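Home | Food | Home Life | Travel | Subscribe

The Long Lunch Is Back

Genowefa Wieczorek starts her lunches at noon on Friday and lets them run until people drift off. I went to two of them in December, and I've been planning my own ever since!

The rules are few. Bring one dish, sit beside someone you don't know, leave your phone in your coat. Her soup goes out first, always with rye bread, and nothing else appears until the pot is scraped clean.

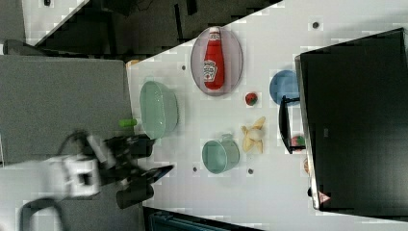
A pale green bowl and a bottle of ketchup on a white tabletop.

What I loved most was the pace. Jalen Wojcik told a story about a ferry that lasted through five refills of coffee – and people begged him for the ending. By dusk we were swapping recipes on the backs of envelopes, and I came home with a beet salad I've made every week.

Start small if you're nervous. A pot of beans and a few neighbors will do it.

200 shares | 2 comments

More in Food
Vaughn Achterberg's Winter Pickles
Soup for a Crowd
Bread That Waits for You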